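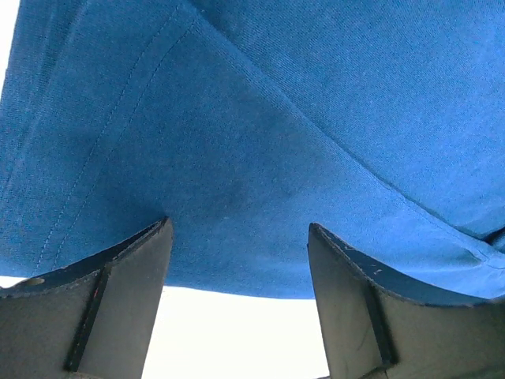 Urndale Costume and Linen Store
Minutes of the meeting held 13 Apr 2023

Present: Levente Orbán (chair), Fouad Semaan (minutes), plus four members who signed the sheet illegibly.
Apologies: Wasau branch, who had the wrong month.

1. Previous minutes
Approved, after the word "heroic" was struck from the paragraph on ironing.

2. Blue cloth
Levente reported that the blue pieces are being sorted again. The pile currently holds 277 items, among them tunics, table covers and several things that could pass for either. Fouad asked how anyone tells a hem from a side seam once a piece is folded over on itself. Levente said to look for the double row of stitching. Fouad said he had been looking at double rows of stitching since lunch.

Agreed: each piece is opened out fully before it goes on a shelf. Folding is in thirds, stitched edge inward. The Győri method (roll, tuck, hope) is discontinued.

3. Shade names
Long discussion. The label sheet offers "royal" and "cobalt" and no two members sort the same way. A motion to call everything "blue" passed, four to two. The two wish it recorded that they can see the difference.

4. Shelving
The Multia quote came in at $1,107 for the full wall, delivery extra. The balance stands at $1,817. Levente was in favor. Fouad pointed out that the dryer has been making the noise again - a repair would be $346, and shelves are of limited use for damp tablecloths. Deferred until someone has listened to the dryer with an open mind.

5. Loans
The spring play still has our capes. A second letter will go out, firmer than the first, which ended with "no rush."

6. Other business
Loose threads are to be snipped, never pulled. Members know who they are.
The good scissors are missing. See above.

Actions
Levente: new labels, one color.
Fouad: dryer, cape letter.
All: scissors.

Next meeting to be set once Wasau confirms it owns a calendar.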